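## Teaching the arm to pick up a mug from the inside

Okay, so the handle on a mug is a pain. It's never where you left it! After 51 tries on the bench at Candwood I gave up on it and went in through the rim, fingers closed, then opened them against the wall.

1. Stand the mug on the table and jog the arm until the fingers point straight down over it.
2. Save that pose as "above."
3. Drop in slow steps until the fingertips are below the rim, then save "inside."
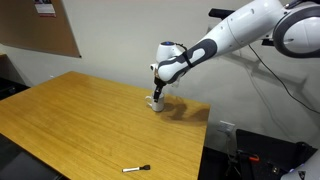
*Fingers down at the mug, marker left on the table.*

Now open the fingers a little at a time (I go 2 mm per step) and stop at the first hint of resistance. Please don't crank the force up, ceramic chips! Lift 6 mm, wait, and look for tilt. If it leans, go back to "inside" and nudge sideways toward the center.

I'm trying the marker in April.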